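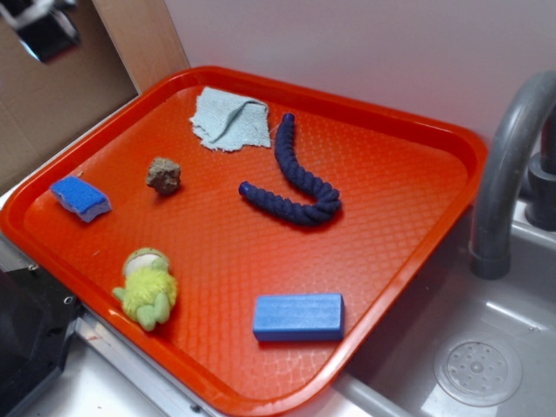
Subject: Re: Gripper budget, second bench
Date: Jan 8, 2023

> Kedstead want one figure for the second bench. Can we drop the spare
> fingers and buy a second arm of the same type instead? Also, is the
> play kitchen staying? Jundovthorpe asked for a plain table.

Keep the spare fingers. We went through 11 pairs on the first bench and the soft pads are the part that wears. Donnelly quote 12 weeks on pads alone, so an order placed after the budget closes in June leaves us short.

On the second arm: same type, yes, but check the controller. The Asach unit drives one arm only. Two arms means two units, and the quote you forwarded lists one.

The play kitchen stays. Sorting from a tray next to a sink is the task we costed, and a plain table would need new mounts and a fresh calibration. Object stock is cheap – sponge, rag, rope toy, rock, plush frog, block – and can go under consumables. I would allow for 3 full sets, as cloth items fray and foam ones tear.

Revised order of purchase:

1. Second controller
2. Arm
3. Pads and fingers, 5 pairs
4. Trays and objects

If the total is still too high, move the arm to next year and keep the rest.

Contact the list owner | Copyright Kedstead bench list | Back to top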